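The Harnik Road House

Fiction

Buppha Duangkaew bought the house on Harnik Road for the price of the lot, and the lot was not worth much. It had belonged to a man who sold well pumps. He had left four of them in the garage, still in grease paper, and a phone number written on the wall beside the kitchen door.

She moved in during December with a mattress and her mother's rice cooker. The furnace ran for 60 minutes the first night and quit. She slept in her coat. In the morning she called the number on the wall because she thought it might be a furnace man.

"Lalau," a woman said.

"Is that a business?"

"It's a town. Who is this?"

Buppha told her. The woman was quiet for a while and then asked whether the pear tree was still standing. Buppha looked out the window over the sink. There was a tree. She didn't know what kind.

"It's standing," she said.

"He told me he cut it down."

The woman hung up. Buppha called a furnace man out of the phone book and he came that afternoon and charged her 475 dollars for a part the size of a bottle cap.

All through January she worked on the rooms one at a time. She pulled up carpet. She carried the carpet out to the road in strips and the county took it away. Under the paper in the back bedroom she found another paper, with sailboats, and under that a list of names in pencil, all of them crossed out except Noiphan. She painted over it. She thought about it for a few days afterward, mostly while she was driving.

By the end of that month she had a table and somewhere to throw things away, and she considered the house furnished.
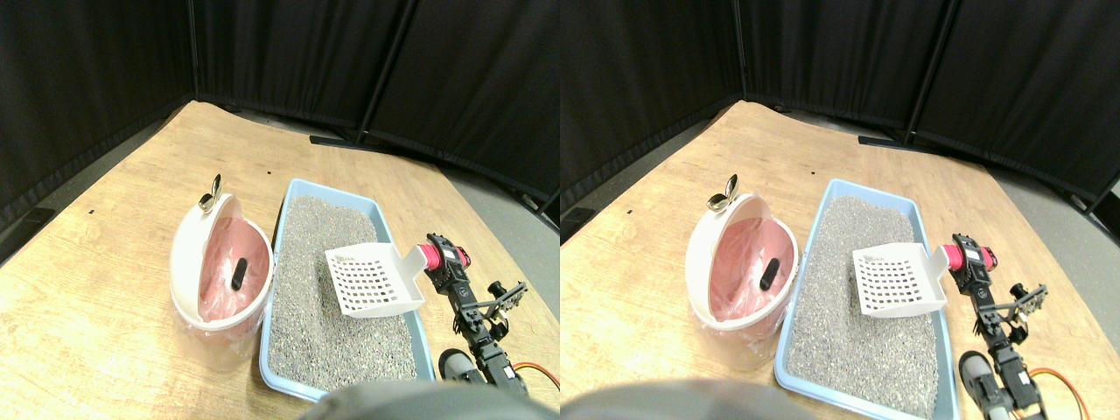 The bin, with its lid open and the pink bag in it.

The woman from Lalau called back on February 18, 2023. Buppha was eating soup.

"I'd like to see the tree," the woman said. "I can be there by noon."

"What's your name?"

"Noiphan."

Buppha put down her spoon. She gave directions, though the woman said she didn't need any, and then she washed the bowl and swept the front step.

Noiphan was older than she sounded. She drove a green truck with a cracked mirror and she did not come into the house. She walked around the side of it in rubber boots, straight to the tree, and put her hand flat on the trunk. Buppha stood by the garage. The ground was soft and her shoes were going to be ruined.

"He was my brother," Noiphan said. "We planted this when I was nine. He said it came down in a storm, and later he said he cut it. I guess he forgot which."

"Why would he say that?"

"I wanted to come and pick the pears."

Buppha asked if she wanted coffee. Noiphan said no. She asked about the pumps, and Buppha showed her the four of them on the garage floor. Noiphan offered 400 dollars for the lot. Buppha said she could have them for nothing, but Noiphan counted the money out on the hood of the truck anyway, and they loaded the pumps together, one on each end.

"Your name was on the wall in there," Buppha said, when the last one was in. "In the back bedroom. I painted over it."

"What color?"

"White."

Noiphan nodded. She tied the pumps down with yellow rope and tested the knot twice.

"They come ripe in late August," she said. "You pick them hard and keep them in the cellar. Don't wait for them to get soft on the tree."

"I don't have a cellar."

"You do. It's under the back porch. He nailed it shut."

She got into the truck and backed out over the grass. Buppha went to look for a hammer.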